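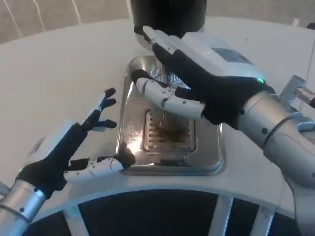

The drip tray at the white counter, August 2022.

Counter notes: do we need the Ratero plan?

The Stojanovska building wants to sign up for a drinks counter service contract with Ratero, and the brochure has been going from desk to desk. I've read it twice and I'm not sold.

The pitch is that a stainless steel drip tray set into the counter needs a "managed hygiene cycle." What you get for the money is a visit every 200 drinks, a wipe, and a sticker. Ratero says its trays last 1,000 cycles longer than ones left to the staff. Longer than which ones? Fatos Delić wrote to ask in the spring and got a second brochure.

Then there's the Doltiretti cleaning powder, sold only with the plan. I put it up against dish soap on our tray for 10 days, and I couldn't see any difference. Maybe it does something below the tray, where the drain is. I'd like to be shown.

Vovik, the other bidder, at least puts a price on paper: 4,000 a year, parts extra. That strikes me as a lot for a tray you can rinse in the sink.

Until we hear something better, please empty the tray when it looks full, wipe the rim, and don't pour milk down it. Ratero will be back in November for an answer. Questions for them can go to Fatos before then.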